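Week 6 - Travel writing and the notebook

The notebook kept on the road and the book sold afterward are separate texts. In the Boros journals, 61 entries cover the crossing to Skirkik, and the printed version keeps very few of them. Meals and prices go first.

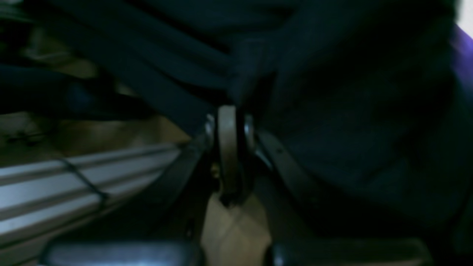
Look also at order. The book puts Valus before Skirkik - the notebook has them the other way around.

For next class: read the Vukanel chapter to page 56 and write 900 to 1000 words on one cut passage.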